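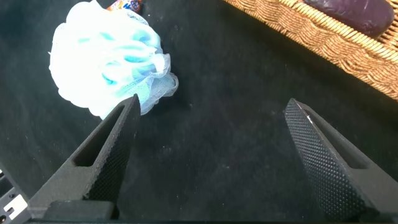 Huletti gripper, wrist camera view: open fingers, mesh bath pouf and woven basket on the black work surface.

Huletti Two-Finger Gripper – Demonstration Unit and Open Day Visits

Last updated: June 22, 2024

The Huletti is a two-finger gripper for light handling work, supplied by Sutter for teaching laboratories, packing benches and small research groups. It may be seen in operation at the Tollerness demonstration room, where visitors are invited to watch the gripper handle household goods and to discuss their own requirements with the technical staff.

Fingers and grip pads

Each finger narrows to a pointed tip and has an opening through its body. The inner faces carry grip pads with a fine diamond pattern. Soft and irregular goods are a regular part of the demonstration, and the mesh bath pouf remains the item most often requested by visitors. Its loose netting gives the fingers very little firm material to close on, and the operator will repeat the pick at several closing speeds on request.

Fingers are replaced as a pair. The standard pair is listed under part number 1482 and the long pair under part number 754. Both fit the same base. Pads are not sold separately.

Wrist camera

The camera is mounted at the wrist and looks forward along the fingers, so that the operator has both tips and the work surface in view before a pick is started. During open days the camera view is shown on the wall screen. Questions concerning image delay and cable routing should be put to the staff member at the control desk.

What the visit includes

A standard visit lasts 30 minutes and is held in English. It opens with a short safety talk, followed by picks from the work surface and placement in a basket. Visitors then have time to see the spare fingers at close range. The arm is stopped and locked during this part of the visit.

Visitors may bring up to two items of their own for trial. Items must be dry, clean and no heavier than 200 grams. Glass, open liquids and anything with an exposed blade will not be accepted. Sutter does not accept liability for marks or damage to items brought for trial.

The Porngate workshop, which carries out repairs and finger replacement, is not part of the tour. Units for repair may be handed in at Tollerness on open days – please attach the service form to the carton.

Booking

Places are booked through the Tollerness front desk. Schools and colleges should state the number of students and the name of the accompanying teacher. Parties that attended the March open day may book again without completing a new safety form.

Related items

Huletti long finger pair
Huletti base cover
Wrist camera bracket
Service form – Porngate workshop
Directions to Tollerness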